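Tellerserie Stasberg — Einzelteller mit gewelltem Rand

Artikelgruppe: Geschirr / Teller und Schalen
Hersteller: Brikham

Die Teller der Serie Stasberg werden einzeln verkauft und lassen sich untereinander mischen. Zur Wahl stehen mehrere Dekore, darunter gelbe Streublumen mit grünen Blättern auf cremefarbenem Grund und ein weißer Teller mit roter Randlinie und rotem Emblem in der Mitte. Der Rand ist bei beiden gewellt.

Passend dazu gibt es weiße Schalen mit floralem Dekor. Sie werden im Karton zu 6 Stück geliefert, Teller ab 1 Stück.

Spülmaschine: ja, bis 50 Grad
Mikrowelle: ja
Backofen: nein
Verpackungseinheit Gastronomie: 100 Teller
Lieferzeit: 5 Werktage

Kleine Abweichungen im Druck sind möglich — das gilt vor allem für die feinen Linien am Rand. Beim Stapeln verschiedener Dekore bitte ein Blatt Papier zwischen die Teller legen. Nachbestellungen einzelner Dekore nimmt Souad Naciri im Kundendienst entgegen.
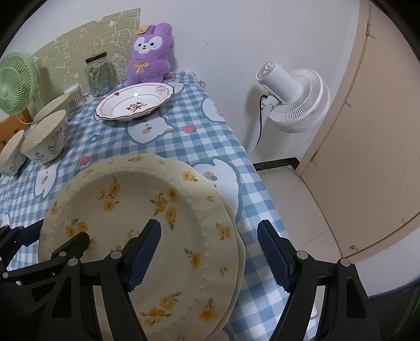
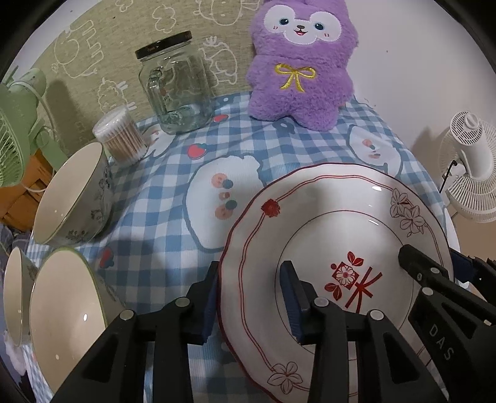

Teller mit gewelltem Rand, links weiße Schalen. Tischdecke und Dekoration nicht im Lieferumfang.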